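Visit report: Findis simulation lab, April

Ye-rin Pyo opened with the Fairclough checklist, which governs every simulated gripper run before it reaches hardware. Item one: wrist view rendered with the jaws open and nothing between the pads. 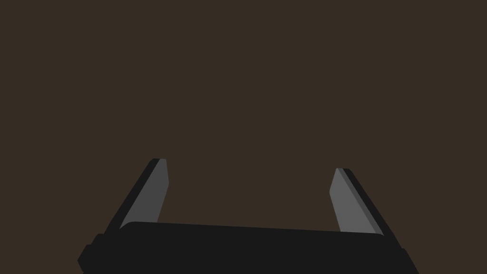 Runs are logged under the scene version, and any change to finger geometry voids earlier results. The lab asks for 23 clean starts per version.

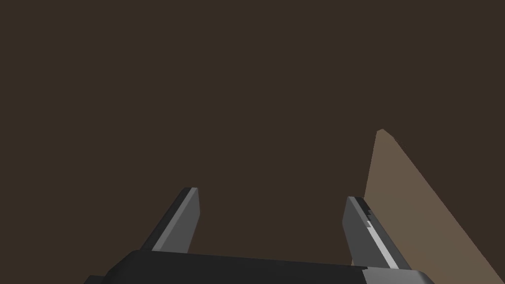
Clearance to nearby surfaces is a separate item. Mirnar, the in-house logger, rejects a run if the margin is missing. Of 551 runs submitted, 54 were sent back on that point.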